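Subject: Re: [small-shops] Paying a consultant for the newsletter?
From: Boris Polák
To: small-shops list 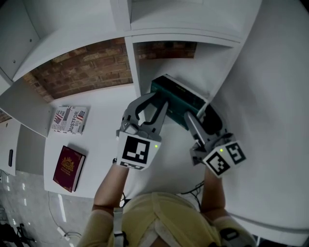 Thank you, Rocío, for the honest numbers. I had almost the same discussion with my business partner in October, so I will write what we did and you can take from it what is useful. We sell storage boxes and small furniture under the name Handamside, and our newsletter list had 612 addresses when we first spoke to a consultant. She asked which of our mails had brought orders, and we could not tell her. So her first task was a very dull one: every link got its own tag, and we sent the same offer with two different pictures. One was the box alone on a plain background. The other was close to the one at the top of this mail, with the dark teal box in a white shelf and the brick wall showing through behind. The second got more clicks, and from then on we had something to compare with.

Rocío Quezada wrote:
> We have been offered a package by Flidberg, four months
> minimum, newsletter and search ads together. The price
> is 358 a month without the ad money. Our list is small
> and I do the mails myself in the evening. Has anybody
> here paid for this kind of help and was it worth it?
> Facundo thinks we should first repair the website.

About the package: I don't know Flidberg, so I cannot say if they are good. But I would ask them to separate the two things. Newsletter and search ads are different work, and in a joint report it is difficult to see which of them brought the customer. Our first offer, from another agency, was also joint. When we asked for two prices, the newsletter part was much smaller than we expected.

Please ask also who owns the accounts. Nélida Aravena wrote on this list last year that her ad account was opened in the name of the agency, and when she left she lost all the history. We opened ours ourselves and gave the consultant access. It took 10 minutes.

On the website I agree with Facundo, at least partly. Our order form did not work well on older phones, and we paid for visitors who then could not buy -- this was not a pleasant thing to discover. If you have time, try to order something from your own shop on somebody else's phone before you sign.

Does the contract say what happens after the four months? Ours continued automatically and I had overlooked it.

Regards,
Boris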